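Category: Robot arms > Grippers and end tools

Two arms, paper bag: fingers close but slip off the handle

Hello. I am building a two-arm setup in our shared workshop, and the task is to lift a flat paper bag by its handle and open it. The bag lies on its side with the loop towards the front of the table. The left gripper goes to the handle, the right one should hold the bag near the corner.
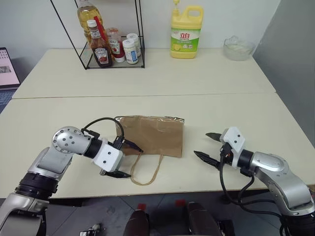

My problem is the height of the lower finger. If I go down 1 mm more, it presses on the table and the wrist motor gives an error. If I stay higher, the fingers close over the loop and take only air. Last Tuesday I made 30 tries and 29 failed. The controller is a Clisent and I have not changed its limits. What should I try first?

Joyce Koech

Brian Mwaipopo wrote:
I had the same with envelopes. Do not aim for the loop first. Take the handle where it joins the bag, because the paper is doubled there and stands up a little. Then lower the force limit for the last part of the way down – the arm should be allowed to touch the table softly. Also calibrate the table height again at both ends, mine was not level.

drarno_fan wrote:
buy a suction cup

Mösli wrote:
Suction on kraft paper leaks, I would not start with this. Thin rubber on the finger tips helped me. Change one thing at a time and write down the results.

Contact | © Pralano Help | Back to top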